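Birkau Hand Kit, evaluation notes and data card

Last edited Wednesday, September 17, 2025

Status: review finished, kit still on the table, invoice still in somebody's inbox

What this is

Birkau is a pair of hand-held grippers with cameras, sold by Prillanon as a kit for recording manipulation demos without a robot arm in the loop. You hold one in each hand, do a chore, and the recording is supposed to teach a machine to do the chore later. We bought one kit, used it for garment and accessory tasks, and wrote this file so the next team at Cutholm doesn't have to learn everything from the quick start guide, a single folded sheet with a very nice logo.

The sample recordings in this folder are small on purpose. They exist so you can judge the kit. Please don't train anything on them and then write to us about the results.

Contents

clips/ 67 recordings, two hands each
calib/ calibration output, one file per session
notes/ operator notes, spelling as found
convert.py turns the vendor format into something readable
LICENSE internal evaluation only

Tasks covered

Cap handling: take a cap off its stand, turn it, put it back. Label side doesn't matter.
Cable tidying: pick up a loose cable end and move it to the side of the table.
Idle: both grippers open over bare wood. Duller than it sounds, but useful for checking exposure and finger position. 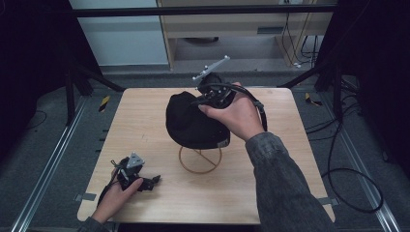
Cap handling, right gripper at the cap, left gripper held low over the table.

The cap task is the one we'd show a visitor. Dark fabric is hard on any vision system, and a dark cap between dark grippers is about as unfriendly as we could make it with what was in the closet. If your objects are bright and stiff, expect an easier life than ours.

Setup

The vendor says the kit is ready in 5 minutes. Our first session took most of a morning, a good part of it spent on a driver that wanted a driver. After that it settled down. The steps that worked:

Plug in both grippers before starting the recorder. Plugging in the second one later gets you a session with one hand and no warning.
Run the calibration with the jaws fully open, then fully closed. Go slowly. It reports success either way.
Record a short idle clip and look at it before doing any real work.
Name the session yourself. The default name is the word "session", and it will overwrite the last one.

Handling and comfort

The grip is fine for short stretches. The cables are the weak point. They're thick, they go where they like, and you spend the first hour learning to move your wrists around them. A long sleeve helps a little. Over a full afternoon the weight shows up in the thumbs, and the notes from that part of the day get noticeably shorter.

The jaws open wide enough for everything we tried.
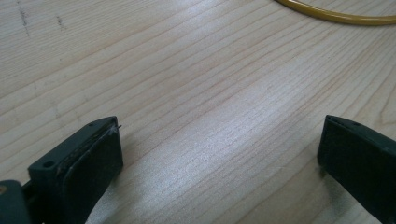 Closing them is where we have opinions. The trigger has a soft first half and then a sudden second half, so light pinches take practice. Our early cap clips have a lot of enthusiastic squeezing in them. We left those in, tagged "firm", which was the politest word available.

Budget for spare finger pads. Prillanon sells them in packs of 4, at a price that suggests they were raised by hand. We asked whether a third-party pad would void the warranty and got a reply thanking us for our interest.

Known issues

Timestamps on the two hands drift apart in long clips. convert.py fixes most of it. Keep clips short and you won't care.
8 clips have no left-hand audio. There is no use for left-hand audio, but the loader complains.
Glare on the tabletop moves exposure around in the gripper views. A matte cover would probably help — we meant to buy one in January.
Operator notes for the cable task mix up left and right in places. Trust the video.

Verdict

Good kit, thin paperwork. We'd buy it again for small two-handed table work and wouldn't for anything that takes real force. The closest rival we looked at, from Chatzigeorgiou, had better cables and a worse recorder, and the recorder is what you argue with every day.

Questions go in the tracker under "hand kit". Requests to borrow the kit go there too, behind the ones already waiting.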